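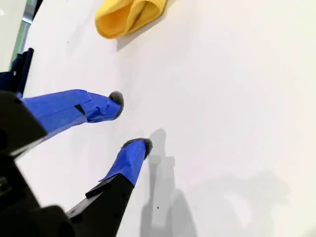

How often must a white table be wiped? In our flat it is once after each meal, and one more time in the evening before I put out the lamp.

Posted in March by the author of Small Rooms, Rudetbridge
Print this page | E-mail this page

I bought my white table when I moved to Rudetbridge, and before that I had only dark ones. On a dark table the crumbs are hiding. On a white one you see each of them, and also every ring from a tea cup.

First I used a spray from the shop, but it left stripes when the sun came in. Now I take warm water, one drop of washing-up liquid and a soft cloth — then a dry cloth directly after. For tea rings I make a paste of baking soda and leave it for ten minutes. I don't rub hard. My old table in Oden got a dull place in the middle from my rubbing, and it never became nice again.

Turmeric is still my enemy. I have one yellow spot near the window side, it is paler than in the winter but it is there. If you know a remedy that doesn't smell of bleach, please write to me.

Read 437 times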